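Gripper dropped the part and then drove into the bench, what would you check first?

Forum: Small Arms and Benchtop Automation > Faults and Safety

wattlebird_rob
Evening all, hope everyone's keeping warm. Bit of a long one, so put the kettle on.

I've had my secondhand arm (the Urnero, the older grey controller) doing a simple pick and place in the shed since January, and it's been a lovely thing to own. Last night it picked up a moulded plastic housing, lifted, and partway across the fingers just let go. Fair enough, parts get dropped. What rattled me is that it carried on to the place position as if it still had the thing, came down on the dropped part and kept pushing until the controller threw a following error. My hand had been in there a minute earlier!

Force limit is set at 200 in the menu, speed at 19 per cent. I'd have thought that was gentle. Where would you start?

Flistach_fan
Oh mate, glad your fingers are all right. I had very nearly the same thing on mine and it was the finger cable chafing where it goes round the wrist. It would hold beautifully all morning and then open at one particular angle. Wiggle the cable by hand with the arm powered but the program paused, and watch the grip signal on the screen.

benchdog
Please don't wiggle anything on a powered arm. Lock it out, put a meter across the cable and flex it that way. Takes ten minutes longer and you keep your knuckles.

Flistach_fan
Fair cop, benchdog, paused isn't the same as off and I shouldn't have written that. Meter it with the power out.

navarro_lane
I'll disagree with you both a little, in a friendly way. The cable might well be the reason it let go, but the dropping isn't the fault that would keep me up at night. The program never asked whether it still had the part. Mine checks the grip after the lift and again before it comes down, and if the answer is wrong it stops and sulks until I come and look. You can have the best cable in the world and a greasy housing will still slide out one day.

benchdog
Agree on the check, but I'd still want the cable sorted before anything runs again. Also, is that 200 in newtons or is it just a number? On some of the older controllers the scale goes to 800 and doesn't match any unit at all.

wattlebird_rob
Good question and I'm a bit embarrassed. The manual only says "units". I'd assumed newtons because I wanted it to be newtons. I've dropped it to 100 for now and the power is off at the wall until I've been over the cable.

miko_shed
Lurker here, hello! Worth remembering that the following error did its job in the end, it was just slow about it. A proper stop button within reach of where you stand would've been quicker. Mine was behind the arm for two years, silly place for it, and I only moved it after a fright of my own.

wattlebird_rob
Mine's on the far wall next to the kettle, so I'll be shifting that too. Thanks, everyone, you've been very kind about it. I'll go through the cable tomorrow after tea and post what the meter says.

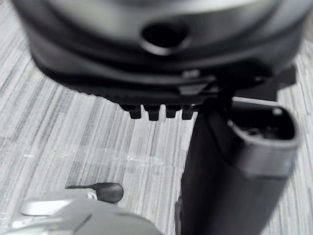
quokka_bench
Does lowering the force limit mean I can skip the grip check before the place move?

navarro_lane
Keep the check in, whatever the limit is set to. A lower limit only softens the push once the arm has already come down on something, while the check stops it from coming down at all when the part is missing.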